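International Trade Law, handout 4: approval of foreign investments

In this lecture we look at screening, the procedure by which a state examines a purchase before the ownership may pass to a foreign buyer. Please read the Zutdale case before the seminar in August.

Screening starts with a notification. In our case Cellden wanted to buy 300 shares in Destach, and the buyer had to notify - also when the seller had agreed already.
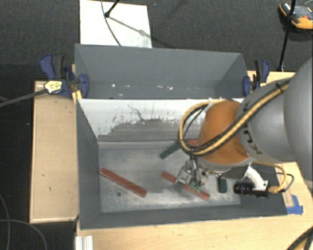 Fig. 1. Robot arm with gripper over a grey bin.

The authority may approve, refuse or set conditions. Conditions are the most usual result in our reading, for example a duty to keep the research office in the country.

Question to prepare: does the approval bind a later buyer? Compare the reader, page 243, where the opposite opinion is given.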